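Are "lifetime" floor oils worth the money? Or is it all marketing
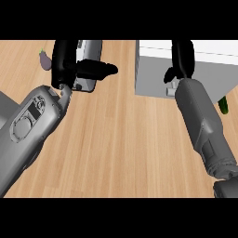 mbennani
Posted 22 Feb 2023
We've got light tan planks through most of the downstairs and the finish is going dull by the back door. A fitter quoted me for a product called Telovar, two coats, which he says never needs redoing. Never? I've been told that about roofs, windows and a mattress, and I've replaced all three. The quote was £3,619 with sanding. Has anyone lived with it long enough to say?

zineb_t
We had Telovar put down at our last place. It looked lovely for the first two winters. After that the strip in front of the cooker went patchy and we rang the firm, who said we'd been washing it wrong. Their leaflet says "damp mop". We used a damp mop. Apparently ours was too damp.

plankton40
Always the customer's mop, isn't it.

Essam K
Bit unfair on the product, I think. I've used it in two houses and it's a decent hardwax oil. The trouble is the word lifetime. Read the small print and it means the lifetime of the coating, so when it wears off, its lifetime is over. You can't really lose with a guarantee like that.
What are the boards, oak? And were they oiled or lacquered before? If they were lacquered you need every bit of it off first or the oil sits on top and goes sticky.

mbennani
Oak according to the estate agent, so who knows. Lacquered, I think. Water beads on it in the middle of the room and soaks in by the door.

Essam K
Then that's lacquer worn through at the door. Sanding is going to be most of your bill whatever goes on afterwards. Ask him to split the quote.

bouchra_c
I'd ask why you're sanding the whole downstairs for one worn patch. A fitter who sells sanding will tell you it needs sanding. We had a firm from Erkden round who wanted to do everything, stairs included. In the end my brother did the hall with a hired machine and a tin of Belkadi satin and I can't see where he started and stopped unless the sun is low.

zineb_t
You can't patch lacquer though, not on a floor with that much light on it. It always shows. We tried and it looked like somebody had spilt something.

bouchra_c
He went board to board – full lengths, masked along the joins. If you sand a circle in the middle then yes, it'll look like a spill.

plankton40
With respect, "I can't see it" and "it can't be seen" are different things. My father-in-law can't see his patch either.

Khadija A
I'm in the do nothing camp. It's a floor by a back door. Put a mat down.

mbennani
There is a mat. The mat is part of the problem, it had a rubber back and it's left a darker rectangle.

Essam K
Rubber backing will do that, it reacts with some finishes. Sometimes sanding gets it out, sometimes it's gone too deep. I'd get him to do a test board before you agree to anything. If he won't do a test board, find someone else.

mbennani
Update. Asked for the split. Sanding and prep comes to a little over £3,000, the magic oil and putting it on is £513, and the rest is "waste and sundries". He'll do a test board but wants 40 quid for it, off the bill if I go ahead.

plankton40
Sundries!

zineb_t
Pay the 40. And get the cleaning instructions in writing, including how wet a mop is allowed to be.

bouchra_c
Still say it's a lot of money for one doorway.

mbennani
So does my wife. Test board first, and I've ordered a felt-backed mat from Teltlow in the meantime.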